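3.2 Clearing up after eating: what goes where

Shared tables were the second setting we looked at, after home kitchens. Coding was done by Antwi and checked at Premport in June. Items left behind were sorted into 5 groups – drink containers, snack packaging, paper and tissue, food scraps, and reusable dishes. A sixth group (unclear) was dropped, too few cases to say anything. In total 148 clear-ups were kept from the Ngui and Ivesell sites, giving 3,269 single items. Anything on the floor left out, see 3.4.
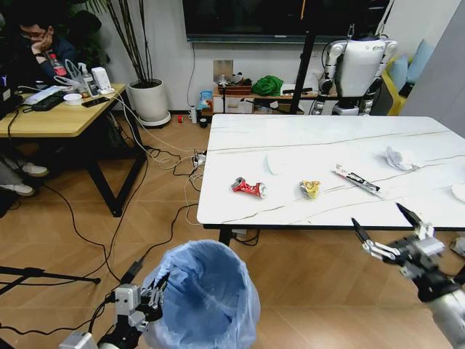
Figure 6. Leftover items on a shared table, lined bin at the front edge.

Sorting by eye was mostly easy, small packaging was not. Wrappers get folded, twisted, stuffed inside other wrappers, and coders disagreed on whether that makes one item or two. We settled on one if they could not be told apart without unfolding. Cans gave no trouble even when squashed, like the red one in Fig. 6, and tissues hardly any. Thin clear or whitish stuff on a pale top is the real problem: the flat translucent piece behind the can was missed on first pass by both coders, and the same table pattern hid a fair few others. Paper or plastic could not be settled so it went in as packaging, material unknown. Plates were logged as reusable unless clearly disposible.

Bin position matters more than we expected. Where the bin stood against the table people swept things in with the side of the hand, biggest first, and small wrappers got left. With the bin across the room they gathered evrything into one handful, tissue last. More than half of the missed items at Ngui were under palm size. Bin liners (Clutik, all sites) were changed daily – no effect seen on sorting, not tested properly though.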